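Gripper fault pauses robot picking at Dutton

Robot picking at the Dutton parts warehouse was stopped for most of Tuesday after an arm dropped several parts onto a walkway beside the packing line. No one was hurt.

The arm, one of 2 supplied by Nokar, let go of its load while swinging between a bin and the belt. A worker at the next station pressed the emergency stop. Both arms were shut down and the walkway was taped off.

Till Rathjen, who runs the automation team, said the grip force setting had been lost during a software update the night before. The controller fell back to a default meant for lighter goods.

"It should have refused to start without that value," Rathjen said. "It started anyway, and it didn't raise an alarm."

The parts weigh up to 750 grams each. The arms have handled over 3000 of them since October, and the shift log shows no earlier drops.

The team spent the afternoon repeating the pick in simulation, with the fingers closing on a long yellow part at different force settings. At 70 percent of the normal force, the simulated part began to slide during fast turns.

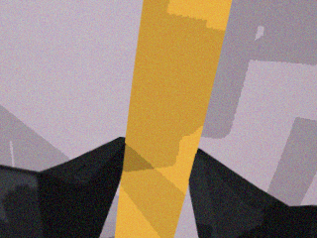
What happens next

Nokar is preparing a fix that will keep an arm from starting if its grip settings are missing. Until it is installed, operators will check the force value by hand at the start of every shift.

The arms are running again at reduced speed. The walkway will stay closed whenever they are moving, and staff going to the packing line should use the door on the loading side.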